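Rekbridge and Celico bring out a joint knitwear range, with a first showing in December

By our fashion desk

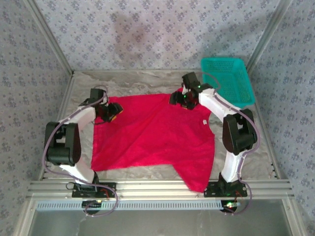
A first range together

Knitwear label Rekbridge has put its name to a first range made with the licensee Celico, and anyone who has followed the label since its early days of chunky fisherman's jumpers will find a good deal to enjoy in it. The range goes under the name Wostent and will be shown to buyers and press in December, with the first pieces reaching shops in the weeks after that. It takes in jumpers, cardigans, short-sleeved knitted tops, scarves and a rather lovely long coat that we have been thinking about ever since we tried it on.

The two companies have been talking for a long while. Rekbridge has always made its knitwear in small amounts, and faithful customers will know the feeling of arriving at the shop a day too late to find their size. Celico, for its part, has spent years making and selling scarves and gloves under licence for other labels, and has the mills, the warehouses and the patient sales people that a small design studio can only dream about. Under the agreement, Rekbridge designs everything and has the last word on yarn and colour, while Celico looks after the making, the delivery and the dealings with shops. The licence covers two winter seasons to begin with, and both sides say they would be glad to see it carry on.

What is in the range

There are 100 pieces in all, counting each colour separately, and they fall into two groups. The first is called Harbour and sticks quite closely to what Rekbridge does best: heavy ribs, high collars, deep cuffs that can be turned back once or twice, and buttons large enough to do up with cold fingers. The colours are the ones you would expect from the label (navy, oatmeal, a soft grey, a bottle green that looks almost black in the evening) together with a mustard that we were less sure of on the hanger and liked very much indeed once it was on.

The second group, Parlour, is lighter and a little more playful. It is meant for indoors, or for under a coat, and it borrows from the sort of knitwear people wore to dances in the fifties, with short sleeves, neat waists and small round necks. There is a brushed yarn in this group that is a pleasure to touch, and a fine merino that will suit those who find brushed yarns too warm. The studio has used scallop edging on several of the cardigans, and a narrow stripe runs down the button band of one of them, so thin that you might well miss it from across a room.

The long coat belongs to neither group and is listed by itself at the back of the catalogue. It is knitted in a double layer, comes to the middle of the calf, and has two pockets set low enough for you to stand with your hands in them quite comfortably. It is heavy, it must be said, and we would think twice before carrying it over one arm for an afternoon of shopping. On a cold platform at seven in the morning, though, we can imagine few things we would like better.

Yarn from Rungrueang

Much of the yarn comes from Rungrueang, a spinning firm that has supplied Rekbridge with its merino for several seasons and now provides the brushed yarn as well. The brushed yarn was developed for this range over the course of a year, and went through a good many versions before the studio was happy. The early ones were softer still, we are told, but shed so freely that anyone wearing them with dark trousers would have regretted it by lunchtime. The version that was chosen is a blend of wool and alpaca, with a tighter twist at the core to hold everything in place.

Colour was another matter that took its time. Celico asked for shades that could be repeated from one season to the next, so that a customer who buys a scarf this winter can find a cardigan to go with it the following one. Rekbridge had tended to dye in small lots, and its regulars had grown rather fond of the slight differences between them. The answer the two came to is that the Harbour colours will stay the same for both seasons, and the Parlour colours will change with each. It seems a sensible arrangement to us, and it means that the bottle green will be with us for a good while yet.

Sizes and fit

Rekbridge has been asked about sizes more often than about anything else, and the new range goes some way to meeting those requests. Jumpers and cardigans will be made in nine sizes where there used to be five, and the sleeves on the larger ones have been drawn afresh, which makes a great difference at the shoulder. Tall customers will be pleased to hear that most of the Harbour jumpers also come in a longer body.

The fit is generous in Harbour and closer in Parlour. If you already own a Rekbridge jumper and like the way it sits, the studio suggests taking the same size in Harbour and going up one in Parlour, unless you prefer a snug waist. We tried both and would agree with that, though the round-necked tops have a fair amount of give in them and may be kinder than they look on paper.

Looking after it

Every piece comes with a small printed card about washing, written in plain language. Most of the range can be washed by hand in cool water with a little wool soap, pressed gently in a towel and dried flat, well away from a radiator. The coat is the exception and should go to a good cleaner once a year. For the brushed yarn, the card advises leaving a day between wearings so that the pile can recover, and going over it lightly with a soft brush before it is folded away.

Celico will also be offering a mending service for the whole range, something that Rekbridge customers have long enjoyed and were a little anxious about losing. Pulled threads and lost buttons will be dealt with free of charge in the first year. After that there will be a modest fee, depending on the work, and the garment can be handed in at any shop that stocks the range. A length of matching yarn is tucked into an envelope with each jumper for those who would sooner do the darning themselves — a small thing, but we were very glad to see it.

The showing

The December showing will be held in the evening, in the Rekbridge studio itself, where the big tables are to be pushed back against the walls and the clothes worn by people from the label's own workrooms and shops. There will be no catwalk as such. Guests will be free to wander, ask questions and feel the fabrics, and the Rungrueang spinners are sending over baskets of yarn in every colour used, from the raw fleece through to the finished ball. We went to a smaller evening of this kind at the studio a few winters ago and remember it with great affection, not least for the soup.

The studio will then open its doors to the public on the Wednesday after the showing, from ten in the morning until six. No ticket is needed, but the room is not a large one, and those who can come before noon are likely to have a calmer time of it. Orders can be placed on the day for any piece in the range, including the coat, which will be made only when it has been asked for and will take a few weeks to arrive.

Prices and where to buy

Prices have not been settled for every piece, but Celico expects the scarves and short-sleeved tops to be the least costly and has said that the Harbour jumpers will stay close to what Rekbridge charges for its jumpers at present. The coat will naturally be the most expensive item, and its price will be given out at the showing.

The range will be sold in the Rekbridge shops, through the label's website and in a number of department stores and independent shops that already work with Celico. A list of these is being drawn up and will be posted on both companies' websites once the orders are in. The catalogue can be requested by post free of charge and carries the reference 1196, which is worth quoting if you write, as the ordinary Rekbridge winter catalogue is coming out at much the same time and has a very similar cover.

As for what comes next, work on the second season has already begun, and the studio has let slip that there may be socks. Gloves are also being talked over, and Celico would dearly like to do a child's version of the fisherman's jumper. We will report on all of it as we hear more — and will have a full account of the December evening, with our favourites from both groups, in the next issue.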